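Wrist camera or fixed camera for comparing two grippers in sim?

Asked by Lionel Vidal, May 10, 2026

I'm trying to pick a gripper for a two-arm cabinet-opening job and I'm doing the first round in simulation before I spend any money. I've been going back and forth between the Trasuvex fingers and the Beddoe ones, and I'm stuck on which camera view to trust.

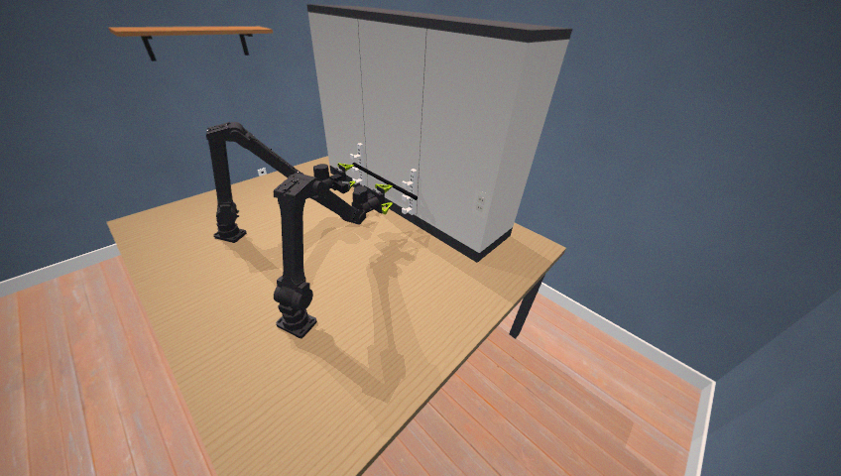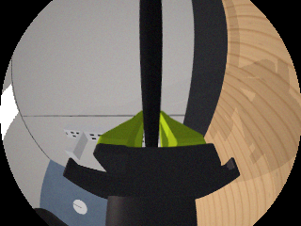
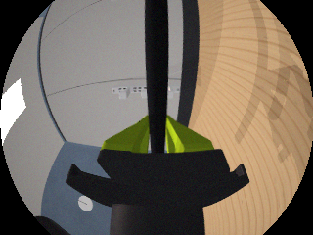 One outside view and two round fisheye ones, all from the same setup.

My trouble is that the two kinds of view tell me different things. I ran 200 attempts with each finger set and scored them by eye from the outside view, and the Trasuvex came out ahead. Then I scored them again from the fisheye views and ended up with a different winner! With both grippers bunched up in front of those small white handles in the outside shot, I really can't tell a good grasp from a near miss. The fisheye gets me right down by the green part, but that long black bar runs straight up through the middle of the picture and I lose whatever is behind it. Which would you go by? The controller is Reltance with default settings, if that matters.

Answer 1 (accepted)

I wouldn't score by eye from either one. You're in sim, so log the contact forces on the fingers and the door angle, and call it a success when the door passes whatever angle you need. I did a comparison like yours last October and my eyeballed scores disagreed with the log on 23 attempts, nearly all of them grasps that slipped off late.

Keep the fisheye for working out why something failed – it's great for that. If the bar bugs you, try moving the camera mount sideways a bit and rerun a small batch first.

Answer 2

go with the fisheye, outside views are useless for anything small. also Beddoe fingers are better imo

Answer 3

Check your Reltance grip force before you blame the fingers. Mine was at 70 percent out of the box and both sets I tried looked bad until I turned it up. Never used the Beddoe ones so can't help there. I have Curko fingers on 2 arms and they're fine on thin handles, not so good on round knobs.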